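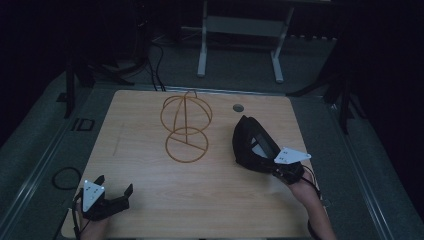
Search this site
Search
Last updated 2019-06-01

Was the Tudatthorpe pitch really to blame?

The club has decided that last weekend's defeat to Flandico was the groundsman's fault. I've read the match report twice and I'm not convinced.

The facts first. Flandico batted, made 90 for 2 at the halfway drinks, and then got on with it. Tudatthorpe needed runs early and instead lost both openers to balls that any under-13 would have left alone. The captain, Victor Swai, told the bar afterwards that the surface had "gone" by tea. Perhaps it had. It hadn't gone for the Flandico number eight, who came in with the score stuck and hit 20 off one spell without looking bothered.

Swai himself made 50, and a good one, mostly square of the wicket. He says it was the hardest fifty he has made on the ground. I'd take that more seriously if he hadn't said the same in the Were game, on a pitch everyone agreed was flat.

The proposed answer is to relay the two end strips in November, at a price the club hasn't published. Members are being asked to back it at the next meeting on the strength of a single page from Sodent, the contractor who would do the work. The page promises "up to 20 per cent more carry". More than what? Nobody measured the carry before, so I can't see how anyone will measure it after.

Hye-jin Cho, who scores for the seconds and keeps better records than the rest of us, has a different idea. Her book shows most of this season's wickets going to catches in the ring, off drives at balls that weren't there to be driven. She would spend the money on a bowling machine and a spare net. I don't know that a machine would cure it either — we had one before and it mostly lived under a sheet — but at least she has looked at some numbers.

Were visit next. The strip will be the same one, the roller will be the same one, and the batting order, I'm told, will be the same one too. If we're bowled out cheaply again I expect to hear about the grass.

Our website uses cookies to remember your settings. By carrying on you agree to this. Accept | Find out more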